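Section 4. Setting up your senior team meeting in Munau

By now your council's staff list is loaded, so this is the fun part - building the meeting itself. Set aside 52 minutes for a first run and have last month's agenda to hand.

4.1 Create the meeting

1. Sign in and open Meetings, then New Series.
2. Pick Leadership as the type. This switches on the decision log, which you'll love once you have a few months in it.
3. Enter the chair and a deputy. In our screens the chair is Jovita Espinoza and the deputy is Henok Adugna.
4. Choose how often you meet. Most councils start with every 2 weeks.
5. Click Save Series.

Note: Only the chair and deputy can change the series later. Everyone else can suggest items.

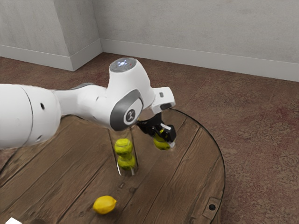
White robotic arm over a round wooden table.

4.2 Sort the agenda

Munau splits every agenda into two lists, Direction and Reports. Direction is for the big choices - budget shape, service changes, new partnerships. Reports is for papers people can read ahead of time.

1. Drag each item into one list.
2. Give every Direction item an owner and a question to be settled.
3. Set a closing time for papers. Noon works nicely.
4. Click Preview and read the agenda the way a busy director would!

Caution: Moving an item from Direction to Reports clears its question. Copy the text first if you want to keep it.
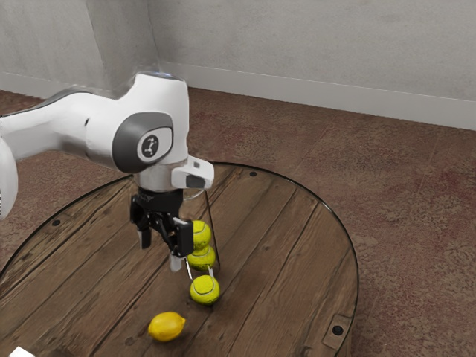 Cover pages are optional, but they make a pack so much easier to find in a long list. Go to Pack, then Cover, and add a title, a meeting date and a picture if you like. Keep the picture simple and put the title where it won't cover the main subject. With the white arm reaching in from the left over the round tabletop, for instance, you wouldn't want your title along the left side. Click Apply and the cover shows up on the next pack you publish.

4.3 Publish

1. Click Publish Pack.
2. Check the names on the send list. Titles can be up to 88 characters, and longer ones are trimmed in the email.
3. Click Send.

Note: Late papers go in as an addendum. The original pack stays just as it was sent.

Go to Section 5 to record your first decision.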